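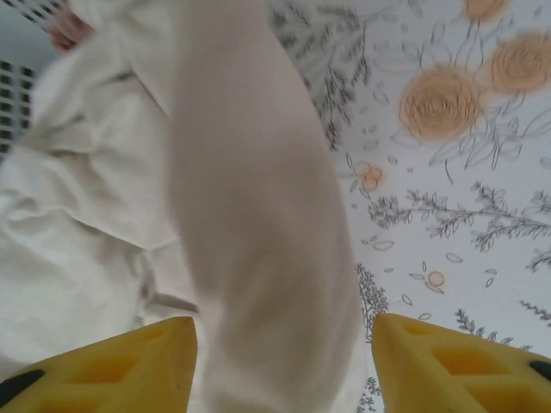
A user of the first edition wrote to Bendness that the folding section should come before the washing section, as most of the trouble with towels starts at the table. We have moved it forward.

4. Folding and stacking

4.1 Preparing the surface

1. Clear the folding surface and wipe it with a dry cloth.
2. Lay the cover flat, print side up. Any smooth cotton cover will do. A patterned one makes the edges of plain white items easier to follow.
3. Pull out wrinkles from the center toward the corners.
4. Set the basket in a back corner, within reach.

Note: The cover must hang no lower than the edge of the surface. If it catches, trim or hem it.

4.2 Folding plain cloths and towels

1. Take one item from the basket and shake it out once.
2. Lay it on the cover and find two neighboring corners.
3. Bring these to the opposite corners. Smooth the cloth with a flat hand.
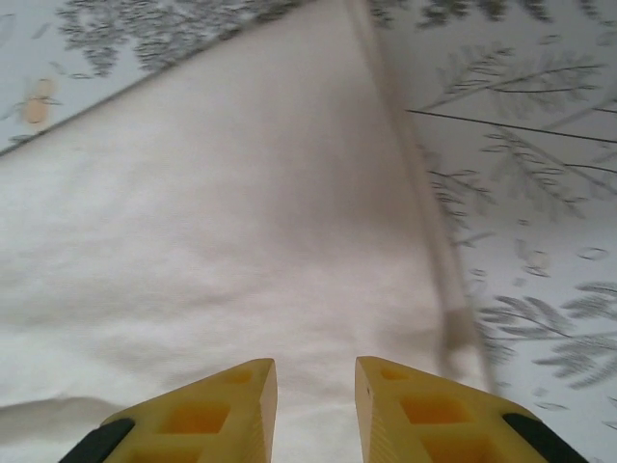 4. Turn the cloth so the fold faces you, then fold it in half again.
5. For towels of 500 gsm or heavier, stop here. A third fold will not stay down.
6. Set the finished item to one side with the fold facing out.

Caution: Do not fold damp items. Check hems and seams first. They dry last and can mark the rest of the stack.

4.3 Sorting and stacking
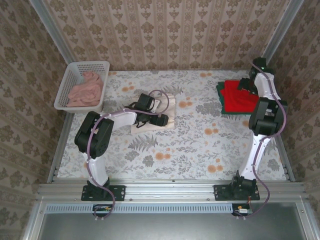 Stack by color and keep strong colors away from whites until everything has been put away. Place the larger item at the bottom and the smaller one on top, then square the sides. Items still to be folded stay in the basket, like the pink towel in the white one, and finished pieces go out on the cover. A red cloth can sit on a dark green one, but give cream pieces their own spot.

Caution: New red and dark green items may lose dye in the first washes. See section 6.2.

4.4 Storing the cover

Roll the cover; do not fold it. Replacement covers are listed under part number 462 in the Clevach parts sheet. The large size is part number 799.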